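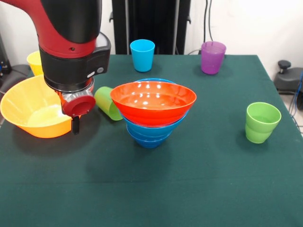 Plastic picnic bowls and cups take up far more cupboard space than they should, mostly from being put away in whatever order they came out of the dishwasher. The usual result is a mixed stack of bowls in the middle with a cup lying on its side against it, like the lime green one, and a big yellow bowl off on its own. Sorting the lot takes one clear table and a bit of patience.

Start by taking every stack apart. Bowls that have been pushed together damp can grip each other, so twist them gently and don't lever them with a knife.

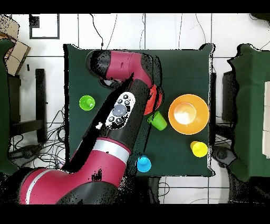 Reading time: 2 minutes

Stand the cups upright and keep them away from the bowls. Check each rim with a fingertip for nicks, and put anything cracked aside for the recycling or the shed. A dark cloth under everything helps, as small chips of coloured plastic show up well on it.

Next, sort the bowls by size and ignore colour for now. The widest goes at the bottom. If two are the same size, nest them and see how they sit – a bowl that leans inside its twin is often slightly warped and should go on top.

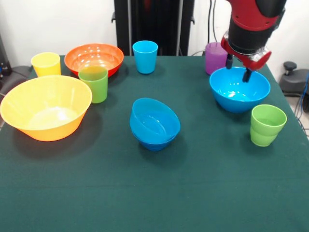 Cups go in a separate stack, no more than four high. Any higher and they topple when the cupboard door is opened. If yours are different shapes, make two short stacks.

Measure the shelf before you put anything back. Mine has around 900 mm of width, enough for the bowls at one end and the cups at the other. Leave a sheet of paper towel between bowls you won't use until summer.

Kasun Gazi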